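Ticket 424 -- Office heater trips the breaker, Litville branch
Opened: 24/02/2026
Status: Waiting on parts

Reported problem
Pallik panel heater in the back office cuts the power when turned to high. The tenant says the heater is faulty and wants it replaced under warranty.

Log

1. Heater label reads 2000 watts. Ran it on a different circuit at high for the whole lunch hour with no trip. I don't buy the faulty heater story.

2. Asked what else is on the back office circuit. Told "just lamps." Found a kettle behind the filing cabinet, rated 3000 watts. So, not just lamps.

3. Unplugged the kettle and tried again. Still tripped, but it took longer. Checked the outlet by the desk and the faceplate is discolored on one side. The desktop over it is plain wood, paler on one side and a good deal darker toward one corner.
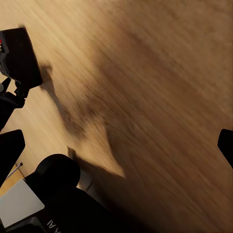

4. Called Ason, who did the wiring. They say the breaker is "within tolerance." Asked for the test results -- none sent so far. I'll believe it when I see the sheet.

5. Husar quoted for a new breaker and 2 outlets. The quote also lists a surge protector for the entire panel, and I can't see what that has to do with a heater. Asked them to take it off.

6. Tenant told to keep the heater on low and leave that outlet alone until the parts come in. Warranty claim on hold.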